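Häufige Fragen zum Roboterarm in der Gemeinschaftswerkstatt

Stand: 9. Juli 2019. Gepflegt von Heino Kuusk, Beschwerden bitte an Yen-ting Tse.

Was ist das Projekt Gralov überhaupt?
Ein Roboterarm, der Dinge auf einem Tisch greift und woanders wieder hinlegt. Ein Kleinkind kann das besser, braucht dafür aber keine Sicherheitseinweisung. Wir arbeiten seit November daran, meistens dienstags, manchmal auch nüchtern betrachtet zu oft.

Habt ihr den Arm selbst gebaut?
Nein. Der Arm ist gebraucht gekauft. Selbst gebaut sind der Tisch, die Verkabelung, die Steuersoftware und sämtliche Fehler.

Darf ich mitmachen, wenn ich nicht programmieren kann?
Gern. Vlasta Milošević kam als Schreinerin dazu und hat den Tisch so ausgesteift, dass er bei schnellen Bewegungen nicht mehr durch den Raum wandert. Vorher hatten wir das ein halbes Jahr lang für ein Kalibrierungsproblem gehalten.

Wie schnell darf der Arm fahren?
Im offenen Betrieb 100 Millimeter pro Sekunde. 300 sind einprogrammiert und gesperrt. Wer die Sperre findet, darf sie bewundern und lässt sie in Ruhe.

Wo ist der Not-Aus?
An der Tischkante. Wer ihn drückt, muss sich nicht rechtfertigen. Wer ihn mit einer Jacke zuhängt, schon.

Welcher Rechner steuert das Ganze?
Ein alter Büro-PC namens Uysal. Er hat eine Platte mit 256 GB, die regelmäßig voll ist. Bitte Protokolle nach der Sitzung auf den Server schieben und keine Urlaubsfilme zwischenlagern. Kenta weiß, wer gemeint ist.

Woran übt der Arm?
An allem, was die Küche und die Spielzeugkiste hergeben: Becher, Bälle, eine Schüssel. Glatte Würfel konnte er irgendwann, das hat uns zwei Wochen lang sehr eingebildet gemacht.
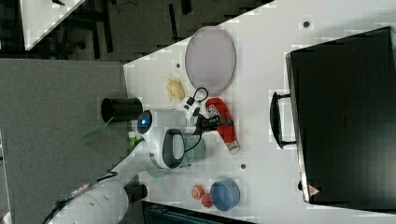 Übungstisch mit Bechern, Schüssel und zwei Bällen, der Greifer am roten Teil.

Kann ich eigene Gegenstände mitbringen?
Ja, solange sie unzerbrechlich sind oder du emotional darüber hinweg bist. Nichts Flüssiges, nichts Lebendiges, keine Handys. Die Greifkraft ist auf 70 Prozent begrenzt, eine Walnuss hat das trotzdem nicht überzeugt.

Warum greift er manchmal daneben?
Meistens stimmt die Kamerakalibrierung nicht mehr, weil jemand gegen das Stativ gelaufen ist. Bitte neu kalibrieren, die Anleitung liegt im Ordner »Plusbridge«. Der Ordner heißt so, weil vorher etwas anderes darin war. Hilft das nicht, den Greifer von Hand auf lose Schrauben prüfen, aber erst bei abgeschaltetem Strom.

Was kostet die Teilnahme?
Den normalen Werkstattbeitrag. Kaffee geht extra und wird strenger kontrolliert als der Not-Aus.

Wann kann er endlich den Abwasch machen?
Bitte diese Frage nicht mehr einsenden.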